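Two-compartment open shelf: shelf sag and back panel questions

Woodworking Forum > Design and Plans > Shelving and Casework
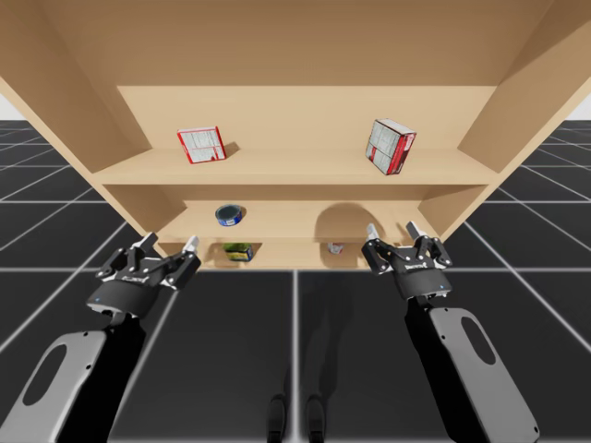 Render of the open shelf unit, upper compartment, low view

kerf_and_rabbet
Posted Monday, 7:16 PM

I'm drawing up an open-front unit with two compartments, one above the other. Top board, two sides, one middle shelf, bottom board and a back panel. The dimensions and joints are still open.

Inside width is planned at 24 inches. Depth is 7 inches. I have poplar boards surfaced to 5/8 and would like to use them as they are. The load will be paperbacks on the lower level and small boxed items above.

Questions:

1. Is 5/8 poplar enough for the middle shelf at that span?
2. Dado or dowels for the middle shelf?
3. Does a back panel contribute anything if it is only let into a rabbet and pinned?

----------

oldmillrace
Posted Monday, 7:49 PM

1. Yes. Sag goes up with the cube of the span and down with the cube of the thickness. At 24 inches with paperbacks you are well inside what 5/8 poplar will carry. People get in trouble past 36 with the same stock.

2. Dado. Keep it shallow, 3/16 in a 5/8 side. Deeper than that and you weaken the side for no gain.

3. Yes. It keeps the case square. Without it, all racking load goes to the corner joints, and corner joints in thin stock are poor at that.

----------

Studel_owner
Posted Monday, 8:05 PM

I disagree on the dado. In 5/8 stock you end up with 7/16 behind the groove, and if the board cups at all the shelf will telegraph it at the front edge. Dowels on a jig, four per end, give you full thickness everywhere. I have the Studel jig and it holds position well once the fence is set. On a 7-inch depth, put the first dowel 3/4 in from the front edge and space the rest evenly.

----------

oldmillrace
Posted Monday, 8:22 PM

7/16 is plenty. The side is loaded in compression along the grain. It doesn't care about a shallow groove across it.

The dowel joint puts all the shear on four pins, and the shelf end is end grain, so the surface glue between shelf and side does almost nothing. It will hold a few books. It is still the weaker of the two.

----------

Studel_owner
Posted Monday, 8:31 PM

A dado is an end grain joint too. The shelf end sits on the bottom of the groove, end grain to face grain. The only good glue area is the shelf faces against the groove walls, and at 3/16 deep those are tiny, with the wall grain running the wrong way.

----------

oldmillrace
Posted Monday, 8:40 PM

Agreed on the glue. The dado doesn't depend on it. The shelf rests on a ledge that runs the full depth of the case. You could leave the glue out and it would still carry the load.

----------

planer_snipe
Posted Monday, 9:12 PM

Both will work at this size. I would pick based on tooling. If the OP has a router and a straightedge, dado. If he has a drill and a jig, dowels.

More important: what is the back made of? A solid wood back glued into a rabbet will crack or push the sides apart. It has to float, or it has to be plywood. For a case this size I use 1/4 plywood, glued and pinned. That does more for stiffness than either shelf joint.

----------

kerf_and_rabbet
Posted Monday, 9:30 PM

I have a router. The bit is a 5/8 straight, but my boards measure slightly under after sanding. Is the slop a problem?

Back would be 1/4 plywood.

----------

oldmillrace
Posted Monday, 9:44 PM

Yes, it's a problem. Cut with a 1/2 bit in two passes, using the shelf itself to set the second pass. Or buy an exact-width dado guide. Zuccaro makes one with two rails that clamp to the actual board thickness. Test on scrap first. Sand the shelves before fitting, and leave the ends alone afterward.

----------

Studel_owner
Posted Monday, 9:51 PM

Or use dowels, where board thickness doesn't matter.

----------

bench_dog_16
Posted Tuesday morning

Different point. With plain square edges, a 5/8 shelf can look thin from the front. A hardwood strip along the front edge, 1 inch tall, fixes the look and adds stiffness. You would need to notch it or stop the dado short of the front. I stop mine 3/8 back.

On finish: poplar takes stain unevenly. Seal it first or paint it. I used Grosta water-based satin on my last one, 3 coats, sanding lightly between coats. It raised the grain on the first coat and was fine after that.

----------

planer_snipe
Posted Tuesday morning

I would skip the strip. At this span it isn't needed for strength, and on a 7-inch shelf it takes clearance from the lower compartment. Break the edges with sandpaper and leave it.

----------

kerf_and_rabbet
Posted Tuesday evening

Decided: stopped dados 3/16 deep, two passes with the 1/2 bit, 1/4 plywood back glued and pinned, no edge strip. Corners will be rabbeted, glued and screwed from the outside with plugs.

One remaining question. It will hang on the wall. I was looking at the Sernov two-part cleat, but it needs a gap behind the back panel. How deep do I set the rabbet?

----------

oldmillrace
Posted Tuesday evening

Cleat thickness plus back panel thickness. Measure the cleat when it is engaged, because the two halves nest. And screw the upper half to the top board or to a solid rail under it. Don't hang the case from 1/4 plywood.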